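Zukinik hatinator, in black: worn to one funeral and two weddings

I bought the small black hatinator from Zukinik in March, after my aunt's service came up with little notice and the only dark hat I owned was a wool beret. I've now worn it three times, which seems enough to write it up.

It's a disc of stiffened sinamay with a looped bow on one side and a short veil. The colour is a proper black. I mention that because my last one, from Lollex, looked navy next to a black coat. The veil is stitched on at four points, and you can snip it off for a wedding and sew it back later. I did, and it took about 20 minutes each way with ordinary thread.
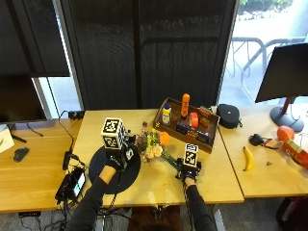

A small bunch in cream, pale pink and yellow.

Fit is where I have a complaint. It comes on a narrow metal band covered in satin ribbon, and the band is made for someone with more hair than me. At the church it slid back every time I looked down at the order of service. My cousin Silvana Seixas lent me two kirby grips and after that it stayed put through the burial and the tea. For the weddings I sewed a small comb under the disc and had no more trouble. The comb should be in the box at this price.

Weight is fine. I wore it from 11 am until well into the evening at the second wedding and had no headache, although the ribbon did leave a mark behind one ear.

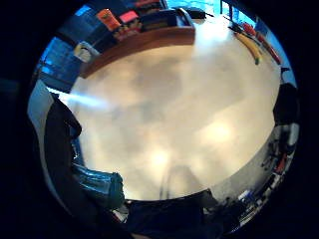
The hat box is the other weak point. It's thin card, the lid is too tight, and one of the bow loops got bent on the drive up. Steam from the kettle brought most of the shape back. If you're travelling any distance, stuff the loops with tissue and put the whole thing in something sturdier.

I've seen the same shape on Thandeka Botha's stall at Zosivbridge in grey and plum, handmade and dearer, with a softer elastic fastening. I tried the plum and it sat better straight away. For a first black hat, though, I'd still buy the Zukinik one and budget for a comb.

Four out of five. I've taken a mark off for the band and the box together.

Recent reviews
Lollex wide-brim straw, second summer
Mokgethi block-heel courts on grass
Kumudini Munshi silk wraps compared
Black gloves for winter services
Clutch bags under 33 dollars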